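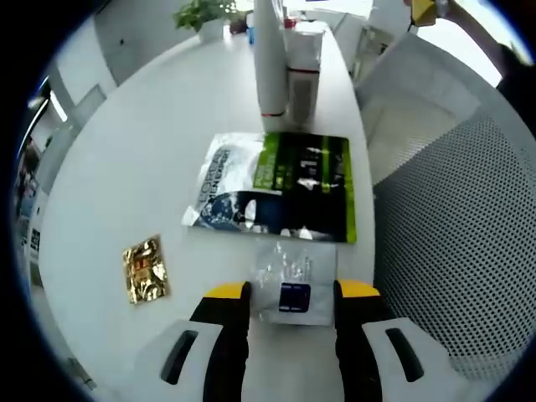 Two in the morning, the Strachan packing line, and the gripper would not let go. Foil sachet. Weighs nothing. The fingers opened on command and the packet just hung there, stuck to one pad. Controller logged a clean drop. Arm moved on to the next pick with the last one still attached.

It did that 40 times before anyone hit the stop.

"The software thought it was having a great night," says Morag Rutherford, who runs handling tests at Trureo. She got the call in January and has been chasing the fault ever since.

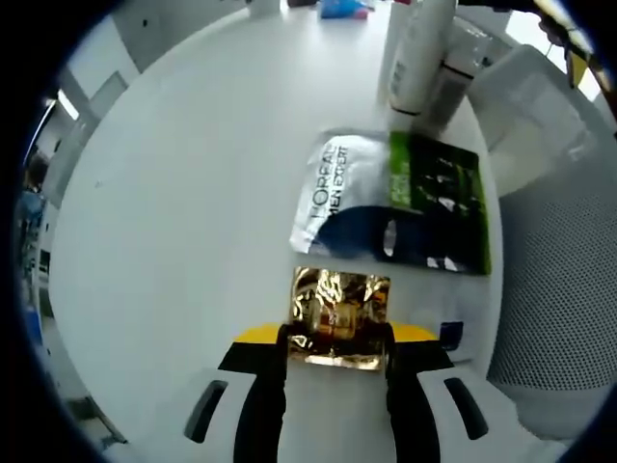 Static was the first guess. Wrong, or mostly wrong. Her team swaped the pads, grounded the table, slowed the release. Still 10 bad drops in a shift. Then somebody read the force log properly: the sensor, an Inel part, was being zeroed with a packet still in the fingers. After that, full looked like empty.

The fix is dull - zero it only after the camera confirms the fingers are clear. Shiny foil fools the camera too, sometimes, so that check is getting a second look. Strachan has the line back at 60 percent speed untill Rutherford signs it off.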